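The Slowest Bread in Urcombe

I signed up for the night class because my radiator was broken and the flyer said "warm kitchen." I'd like to claim a deeper calling, but there you go. It was February, I had 30 dollars to spare, and the class was a bus ride away.

The teacher is Danai Tsoukalas, who has been baking since she was tall enough to see into the oven. She came to Urcombe from a village called Tiria, where (she told us, while we all stood there with our sleeves in the flour) every house kept its own starter and you could get into a real argument over whose was oldest. Hers lives in a pickle jar. She fed it in front of us and it burped, I swear.

My first loaf was a brick. My second was a brick with a hole in it! I took it home on the bus anyway, wrapped in a dish towel, and ate the whole thing over two days with a lot of butter.

What got me hooked was the waiting. I'm a person who reads the last page first and stands in front of the microwave tapping my foot, and now I had a dough that wanted 18 hours and didn't care about my plans. You fold it, you leave it, you wash a few dishes, you fold it again. By the third week I was setting an alarm for five in the morning and sort of looking forward to it.
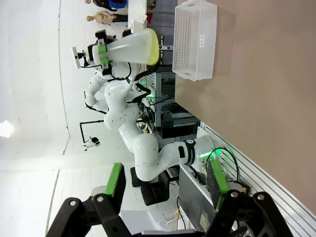
A Word About Flour

Everybody in the class ended up with opinions about flour, and mine are as loud as anyone's. I started on the cheap supermarket bag, moved on to a stone-ground whole wheat from the Lazaridis mill out on Stummont Road, and then went half and half, where I've stayed. The whole wheat drinks a lot of water. Add a splash more than you think, wait ten minutes, and poke it before you add any extra.

Themis Gavalas, who had the spot next to mine at the counter, went all rye and never came back. His loaves weigh as much as a cat. They're wonderful with pickled herring, and they keep for a week, so I trade him one of mine for one of his on Saturdays.

I still burn the bottoms. Danai says to slide a second baking sheet under the first, and I keep forgetting until I smell it. There's a loaf in there now, so I'd better go and look.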